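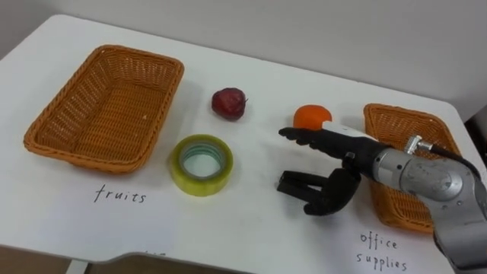
From: wicker-and-willow list
Subject: Re: [baskets-home] Sorting baskets - which shape, and do you label?

Hello all,

I've been meaning to answer this for days and then the digest came in again this morning and I thought, right, kettle on, get it written. I love this subject! Quoting the original so those on digest can follow:

> Hello list. We're putting the long table at the Wusthorpe hall back
> into use from April and I'd like to sort out the clutter that always
> ends up on it. At present it's one enormous deep hamper and things
> vanish in there. Last month I found a satsuma at the bottom that had
> gone quite solid, with a stapler on top of it.
>
> My questions are:
>
> Deep or shallow?
> Matching baskets, or different ones so people can tell them apart?
> Has anyone found a label that stays put? Tie-on tags get pulled off
> and the sticky ones curl.
>
> Budget is small. Thanks in advance, and sorry if it's been covered.

It has been covered, but years ago and mostly about laundry, so I'm very glad you asked again.

Shallow, every time. I can't say it loudly enough. A rectangular tray with low sides and a good thick rim lets you see the floor of the basket from your chair, and if there's an orange in it you know there's an orange in it. Deep hampers are lovely things (I have three and wouldn't part with them) but they are for blankets. The low ones are also far easier to wipe out, which matters with fruit. Crumbs and bits of stalk do get down into a tight weave, and a dry pastry brush is the best tool I've found for them.

As for matching or not, I used to say different, and I've changed my mind. A matching pair looks so much calmer on a table, and if you put one at each end with a clear space between, people very quickly learn which end is which. The clear space is the bit I'd really fight for. It gives you somewhere to tip everything out and have a look before it gets put away.

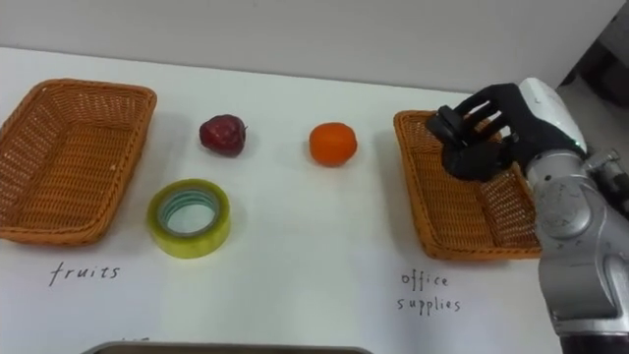 Two baskets is plenty, by the way. Fruit in one, office supplies in the other. I did once try a more elaborate arrangement at the Skokska reading room, with separate homes for pens, clips, tape, string and so on, and it lasted until lunch. With two there's hardly anything to decide. An apple goes left, a roll of packing tape goes right, and you don't have to stop talking while you do it.

Now, labels. This is where I get excited, because the answer is so simple - write on the table! If you have a plain white top, put the word straight on it in black marker, in front of the basket, big enough to read from where you're standing. Ordinary handwriting is fine and I think it's friendlier than printed capitals. Longer names can go on two lines, so "office" and then "supplies" underneath. When the basket gets carried off to be emptied the label stays where it is, so the basket has somewhere obvious to come back to. Do try your marker on a corner first and see whether it will shift, and ask whoever looks after the hall before you start! If they say no, a strip of white card laid flat does nearly as well.

Cost: I bought mine from Zoltero, who sell them in packs of 12, and split the pack with some people from the weaving class. I'd look for the orangey-brown colour if you can get it. It warms up a white table beautifully and doesn't show marks the way the bleached ones do. My cousin in Colombo brought me a pair in a darker cane, and they're handsome, but fruit doesn't stand out in them nearly so well.

One more thing about fruit. Wicker is kind to oranges and apples, but if you get something with a soft skin, put a cloth under it. And have a quick look through the basket at the end of the day. It takes no time when it's shallow, and you won't meet another satsuma like the last one.

Do write back and tell us how you get on in April, and what size you settled on. I'd love to know if the table label survives the toddler group.

Happy sorting,
the one with too many baskets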